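4.2 Grasp phase segmentation

The segmenter of Radlow takes the finger opening of both grippers and labels every time step as free, closing or holding. We train it on 1213 demonstrations and keep 500 for testing. Garments are the difficult case, for the fingers stop at almost the same width with or without a thin cloth.
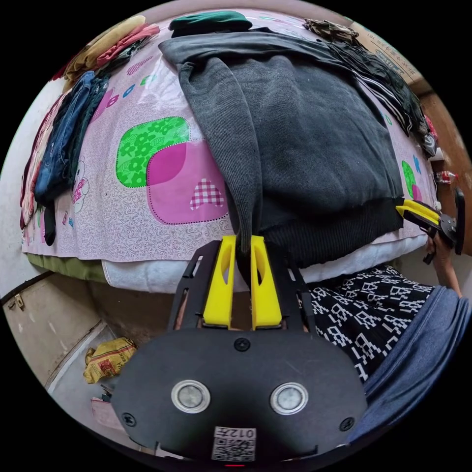
Figure 6. Wrist view with both grippers holding a gray sweater on a bed.

For this reason we add the image feature of each wrist view before the last layer. The label is smoothed over a window of six steps.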